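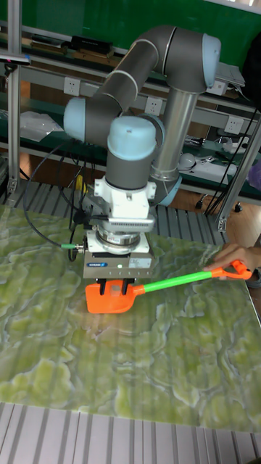
Sepehr Nazari wanted to know, under my last post, whether it counts as teaching if you're the one doing all the work. Fair question! I've been chewing on it most of September, and my answer is yes, sort of, with a big pile of footnotes.

The task is handing over a toy shovel. You hold the orange grip, the arm has the blade, and at some point one of you has to let go. I figured this would be the easy one (we'd just finished stacking cups, which was miserable) and it has eaten more of my evenings than anything else on the list. We're at 354 demos for the handover alone. The whole project is at 2784, and I did a silly little dance when we passed 2000.

So the way we do it at Sodville is, one person drives the arm by remote and the other person is the hand. I like being the hand. You stand at the side of the table, reach in, take hold and wait. Driving is harder, because you can't feel anything through the controller - you're watching the fingers and guessing when your partner has a good grip. Forough drives like she's parking a borrowed car. I drive like I'm late, and then I have to go back and throw out half my runs.

We did try the other way, where you grab the arm itself and walk it through the motion. It's lovely for getting the approach right and I'd recommend it to anyone starting out. For the handover it was hopeless for us. I had one hand shoving the wrist along and the other on the toy, and every demo came out with this weird lean in it that was just me running out of arm.

The thing I keep getting wrong is timing. If I open the gripper a hair too soon every time, that's what gets learned, and the robot ends up dropping things on people with total confidence. Rostam made us go back through 831 old clips and mark the moment of release by hand, and I complained the entire time, and he was right, ugh. My releases were all over the place.

Oh, and vary your grip! I held the top bar of the handle exactly the same way for days before Forough pointed it out. Now we swap people every 13 runs, and whoever's up has to grab it a bit differently each go. Left hand is on the list for next time, once I've fixed the pedal that keeps sticking.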